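December 3, 2024

Roll call coding, council leadership vote. Nantana and I finished the second pass on the Rollden transcripts this morning. 400 statements coded, 29 where we disagreed. Most of those are members who said they "could support" Ahn for chair without saying they would. I now code these as uncommitted. The August codebook had them as soft yes, so the old counts can't be compared until Sombat reruns them.

Three members changed position between the first and second ballot. Lamduan has the audio for two and is asking the clerk for the other.
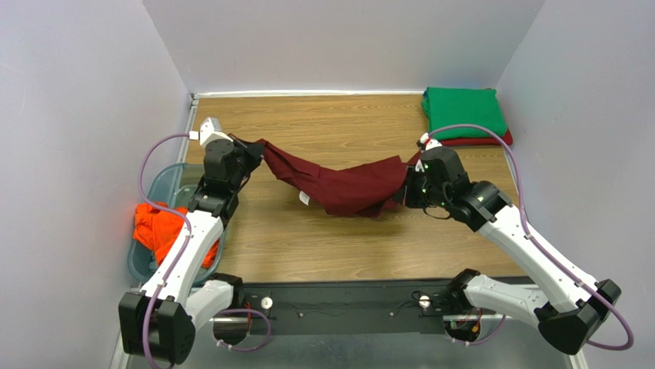

Maroon garment held between the two arms, tag at lower left.

Still to do: recode the 5 abstentions, send the table to Charoen.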